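Folding (laundry)

Folding is the step in the care of clothes and household linen in which a clean, dry item is doubled over on itself one or more times so that it takes up less room and lies flat. It normally comes after drying and, where it is done, ironing, and before the item is put away in a drawer, on a shelf or in a suitcase. Folding is one of the two common ways of storing clothes, the other being hanging.

History

Woven cloth has been stored folded for as long as there have been chests to put it in. Linen was a costly part of a household's goods in much of Europe, and sheets and tablecloths were kept in stacks with the folded edge facing out. Creases left by long storage can still be read on old tablecloths and help textile conservators work out how they were kept.

Built-in closets with hanging rods became usual in American houses during the 20th century, and many garments that had once been folded were moved to hangers. Knitwear, underwear, T-shirts and bedding stayed in drawers and on shelves.

Terms

A fold is the bend itself. The flat parts on either side of it are called layers or panels. A lengthwise fold runs from the top of the garment to the bottom, a crosswise fold from side to side. A closed edge is one made by a fold, and an open edge is one where the separate layers can be seen. In stacks on open shelves the closed edge is usually placed toward the front, as it looks neater and makes a single item easier to pull out.

The word crease is used for the line a fold leaves in the fabric. Some creases are wanted, such as those down the front of dress pants. Most others are not.

Surfaces

Folding needs a flat surface at least as wide as the item when it is opened out. Laundromats provide long tables for the purpose. At home the work is mostly done on a bed, a dining table or the top of a dryer. A sheet or tablecloth is often spread out first to keep lint and dust off the clothes. Dark clothes pick up pale lint easily, and light-colored covers that shed are a poor choice under them. 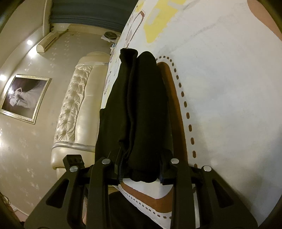
Soft surfaces such as mattresses give under the hand, which makes it harder to press air out of the layers. Hard surfaces give sharper edges but let slippery fabrics slide.

Common methods

The flat fold, sometimes called the store fold, is the most widely used for tops. The garment is laid face down, the sides and sleeves are brought in toward the middle to make a long strip, and the strip is doubled crosswise. The finished piece shows the neckline on top.

In the file fold the same long strip is made narrower and folded crosswise in thirds or quarters, until it can stand on its closed edge. Items are placed in the drawer one behind another, so that each can be seen from above. The method suits shallow drawers. Very thin or slick fabrics tend to fall over unless the row is fairly full.

Rolling starts from a lengthwise fold as well. The strip is rolled from one end, and in some versions the hem is turned back first and pulled over the finished roll to hold it. Rolling is common among travelers and in military kit – it wastes little space in a round or soft-sided bag – but thick sweaters gain nothing from it.

Pants are usually laid one leg over the other, with the crotch point tucked in to make a straight edge, and then folded crosswise two or three times.

Tools

A folding board is a hinged panel, made of plastic or stiff card, on which a shirt is laid and its sides turned in by flipping the wings of the board. All items come out the same width. Among the home models, the Bekby has 2 hinges and is meant for children's clothes, while the larger Maller takes adult shirts. Lévesque and Veria make heavier boards for stores and hotel laundries; the Veria catalog gives a working life of 3000 folds for its light model.

Nelly Urrego's household manual The Linen Shelf, which runs to roughly 400 pages, gives a chapter to boards and advises cutting one from a shipping carton before buying.

Effects on fabric

Cotton and linen crease readily. Wool recovers well from folding and is generally stored that way, as hanging can stretch a knit at the shoulders. Silk and beaded garments may be damaged along a sharp fold, and are often padded with acid-free tissue and refolded along different lines from time to time.

See also

Ironing
Clothes hanger
Linen closet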